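Laundry Corner, June

Kanchan Kandpal and Sheldon Grewal have been putting together a gallery on small household jobs for the Flondthorpe site, and this page covers the laundry part. The earlier pages dealt with kitchen drawers and the hall cupboard. We kept the setup simple: a white table, a white plastic basket and a few pieces of cloth in plain colors.

Orange and black were picked for the cloths. Both stand out well against white, and they are easy to tell apart on a small screen. The basket goes at the back, on the right, so the front of the table stays free for folding.

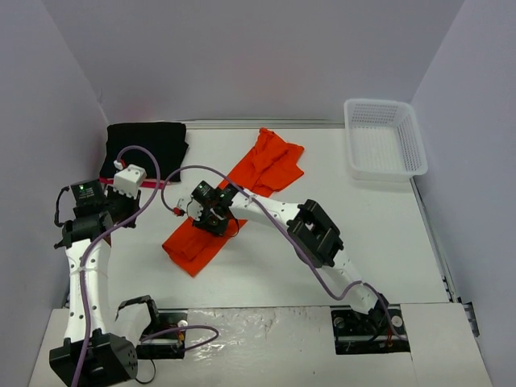 Alfie Stockdale asked why we fold before filling the basket. It's mostly habit - a folded pile takes less room and can go straight on the shelf. Hélène Cloutier does it the other way at home and sorts everything later, usually on a Monday night.

For anyone setting up a similar corner, a bare surface is best. Move the detergent and the pegs somewhere else before you start. Pale walls help too, and a can of matte paint will cover a small alcove with plenty left over.

The gallery has had about 300 visits so far. Page 2 is on towels and bed linen, with notes by Zachary MacDonald.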